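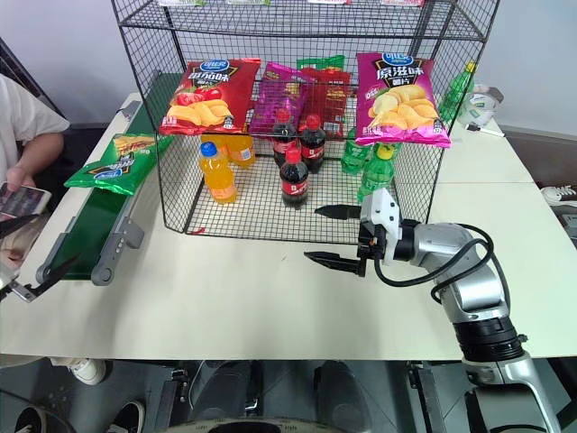 Snack displays: what are we paying for?
Speaker notes, Wednesday, October 14, 2020

Slide 1. Start with the pitch. Plolluvum tells corner stores that a wire rack by the till sells more chips. Ask for a show of hands: who has seen the sales data? I've asked for it. I got a brochure.

Slide 2. Wire mesh. Good points first, to be fair. You can see the stock through it and you can hang bags off the front. My gripe is what happens behind the bags. Hang a big red tomato-flavour packet over a bottle of orange juice and half the juice is gone as far as the customer's concerned. Pause here.

Slide 3. Colour blocking. Cistent's catalogue swears by it. Red chips, red cola caps, red labels. Does the eye go to the chips or the pop? I can't tell, and I doubt they can.

Slide 4. Cost. The Nurkwood quote was $109 a rack, $2,000 for the fit-out. Work out how many bags of chips that is at your own margin. Let them do the sum.

Slide 5. What I'd try before signing anything: bottles at the front, chips up top, same prices, run it to December. Keep the receipts.

Questions. Someone will bring up the Popescu trial. It was one store.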